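Cubes, a square and a good clear table

Why a handful of small coloured blocks still earns its place in the cupboard

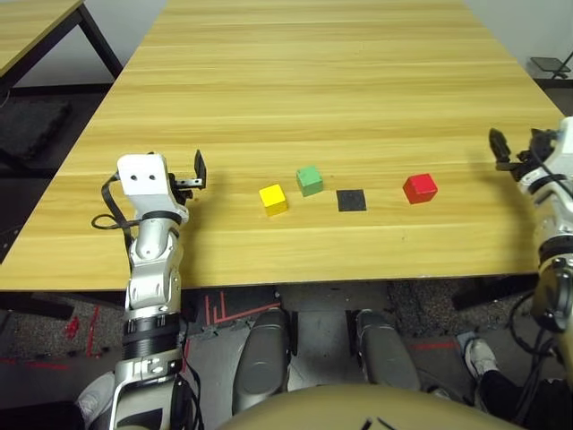
Flurkenow Magazine | Home and Table Desk

Words by Intan Sembiring

My grandmother kept her cubes in a biscuit tin with a dented lid, on the shelf between the sewing things and the good tablecloth, and you had to ask before you got them down. They were small and plain, one colour each all the way round, with no letters on them and no pictures, and I must have been six or seven before it crossed my mind that other families bought games with boards and instructions and little plastic houses. Ours was called Clindidero. I have never found out who named it, and my grandmother, when asked, used to say that it had been called that when she got it.

You need very little for it. A few cubes, each a different colour if you can manage it, and one flat square that we always called the pad. That's your lot. The pad wants to be much the same size as the bottom of a cube, so that a cube can stand on it with hardly anything poking out round the sides, and it helps enormously if it is a dark colour on a light table. A thin black square on pale woodgrain shows up from the other side of the room, and when you are playing with anyone under five or over seventy you will be glad of that. Yellow, green and red are the colours I reach for first, for much the same reason.

The game goes like this, or at any rate it does in our house. One person lays out a row across the middle of the table, loosely, with the pad somewhere among the cubes. The other person has a good look and then shuts their eyes. The first person changes one thing – swaps two colours, turns a cube a little on its corner, moves the pad along – and the second has to open their eyes and put it right. When you have got it right, you may place any cube you like on the pad, and that becomes the starting point for the next go. There is a longer version in which you must put everything back using the pad as your only resting place, one cube at a time, and it is a good deal harder than it sounds. My aunt, who was a patient woman in every other part of her life, once went to bed over it.

I had more or less forgotten all this until last November, when I was clearing out a cupboard and the tin came down on my foot. I opened it on the kitchen table with a cup of tea going cold next to me (I meant to do the whole cupboard that afternoon and did one shelf), and I found myself setting out a row just as I used to, and then another, and then shouting up the stairs for somebody to come and play.

What struck me, coming back to it as a grown-up, was how much the spacing matters. A row that is too neat is dull to look at and strangely difficult to remember, because every gap is the same and there is nothing for your mind to catch hold of. Look at the row at the top of the page. The yellow cube and the green one very nearly touch, corner to corner, with the green set a little further back, so you remember them as a pair. Next along comes the pad, lying flat with nothing on it, and after that the red cube with plenty of table to itself. You could shut your eyes now and lay that much out again without much trouble, I should think. Push everything into a straight line with equal gaps and I wouldn't fancy your chances half so well.

I went to talk to the people at the Siregar, the little toy and games library in Flirberg, who lend out everything from jigsaws to skittles and have a whole drawer given over to cubes. They told me that the cubes go out more often than you would expect and come back in worse order than anything else they own, usually with a visitor or two from another set. They have stopped minding. A mixed set is a perfectly good set, they say, provided that the cubes are near enough the same size, and the only ones they take out of the drawer are those with a chipped corner that might catch a small finger. There are 600 cubes in that drawer at the last stocktake, and I was allowed to plunge both hands into it, which I recommend to anybody who has had a long week.

They also put me right on tables. I had always supposed that any table would do, and so it will at a pinch, but the light wooden sort is kindest. A dark top swallows the pad. Glass gives you a second row of cubes hanging upside down under the first, and a patterned cloth is hopeless, as I proved to myself with a very pretty one covered in strawberries, on which I lost the red cube altogether. If the grain runs from side to side, so much the better, as you can use it as a sort of ruled line when you are trying to remember whether the green was level with the yellow or a whisker behind it. Some players think this is cheating. My grandmother thought so, and did it anyway.

Give yourself room, too. Move the fruit bowl. It is tempting to squeeze a game in at one end between the post and somebody's homework, but you want clear space round the row, so that an elbow can come and go without taking the yellow cube with it.

If you are buying rather than borrowing, you needn't spend much. Look for cubes small enough to pick up between finger and thumb, but large enough that they can't be swallowed by a visiting toddler, and hold one in your hand before you pay if the shop will let you. The edges should be crisp enough that it sits squarely and doesn't rock. For a pad, you can cut a square out of anything thin and dark that lies flat; a slight roughness to the surface is nice, as it stops the cube skating about. Ours is a scrap from an old bag, cut with kitchen scissors, and it has gone a bit round at the corners from years of being passed about. I did buy a smart new one, and everyone complained until I put the old one back.

As for how many cubes to use, begin with 2 and the pad. Really, do, even if you are a clever grown-up with a good memory. Then add one at a time as you feel able. The most we have ever managed at home is 11, on a rainy afternoon with all the cousins round, and by then the row went nearly the whole length of the table and there were arguments at both ends of it.

Very young children won't care for the rules at all, and I wouldn't press them. They will put a cube on the pad, take it off and put it on again for as long as you can bear to watch – there seems to be something deeply pleasing about a thing having a place that is exactly its own size. I felt it myself in the cupboard-clearing week. I would walk past on my way to the kettle, see the black square sitting there, and simply have to put the red one on it.

The tin lives on the low shelf now, where anyone can get at it without asking. The Siregar's cube drawer is open to all members, and a borrowed set may be kept for a fortnight. Bring a bag, as they don't supply them, and do have a look under the sofa before you take yours back.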